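23 Feb 2020

I finally got to see the Sangkhawat laundry, and I came home with sore feet and a notebook I can barely read. They wash for hotels and guesthouses, and last May they put in a folding line and a sorting system from Millari. I'd been asking to visit ever since!

## The loud end

The tour starts in the big hall, so that's where I'll start too. Sheets go up on clips, get pulled flat, run through the ironer and come out the far side folded. The line handles 3,000 pieces on a normal shift. Before May it took 8 people to feed and fold, and now it takes 2. The other 6 are all still there (I asked, more than once), but their days look pretty different.

A couple of them watch the sorting screens now. One told me her shoulders stopped hurting within weeks, and then that she misses talking, because you can't chat across a machine that size. She used to know everybody's family news by lunch. Now she gets it at the bus stop.

The software is called Grokel and it does the counting, the routing and, sadly, the scheduling. People had opinions about the scheduling. It moves breaks when the load changes, and the folks I ate with would like their break to stay put, thank you very much.

## The hand work

After lunch we went over to the small rooms, and I liked this part best. Anything the line spits out gets done by hand: odd shapes, old fabric, cleaning cloths, pieces with marks that need a second go. It's slow, wet, grippy work. You bunch the cloth up, twist, look at it, twist again. I had a try and my wrists gave up embarrassingly fast.

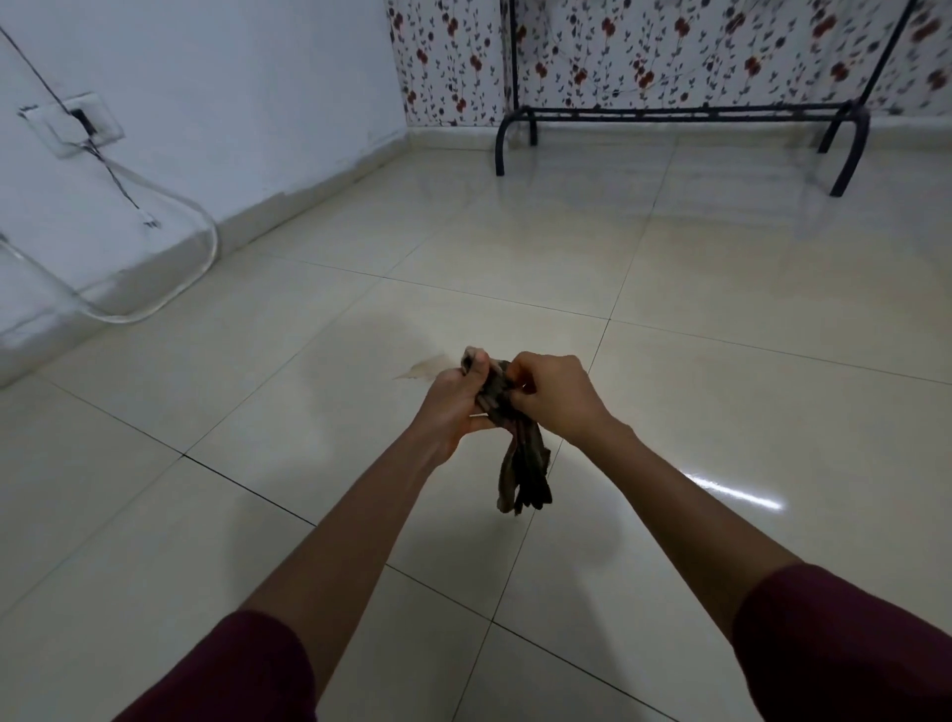 ## What people wanted to know

Mostly whether the hand work is next. Flernness, the company that runs the place, says it's looking at it, and the supervisor who walked us around was pretty frank that a limp, crumpled cloth is a much harder job for a machine than a flat sheet. The hand crew had mixed feelings. One man said he'd give up the wringing tomorrow if he could keep the stain work, which takes a good eye and pays a bit more. Another just wants to know early, with real dates, since last time they heard about the new line when the crates showed up.

If you go, wear shoes with grip and eat before noon, because the canteen runs out of the good noodles fast. Visits are by phone only, and the afternoon group is smaller, so you get more time with the hand crew.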